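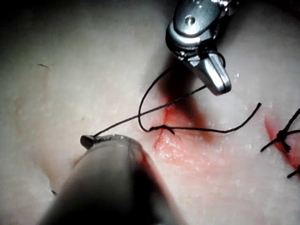 Notebook, December – open day at Kvaran

Six visitors came from Imley, most of them new to surgical robots. Suturing demo started at 14:00 on the Prindberg setup. I kept the thread short for the second stitch, it is easier to follow on the screen. Question from Imley: does the operator feel the tension? I said no, you judge it by eye. Two people tried the console after, on the foam pad only.

Talk ran over, around 60 minutes in place of 45.

To do: ask Silten for more black thread, and move the screen closer to the chairs before the next visit.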